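Print this article | E-mail this article
Last updated: April

Stillow

Stillow is a trick-taking card game for four players, traditionally played in the mining town of Gruvholm and, with less grace, anywhere its residents have moved. Partners may not speak, though coughing is tolerated and has developed a grammar. A standard match runs to three rounds – a fourth is permitted if the losing side made the tea.

The earliest written rules, set down by Gertraud Schnyder, disagree with themselves in two places, both concerning the colour of trumps. Later editions preserved the errors out of respect. The Gruvholm club honours its longest recorded quarrel, over a misdealt nine, with a small plaque and an annual rematch.
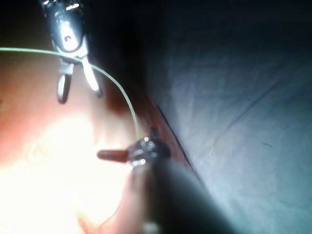
Euan Rankin objects that the coughing rule came in much later, and that his grandmother's table played in perfect silence and still cheated.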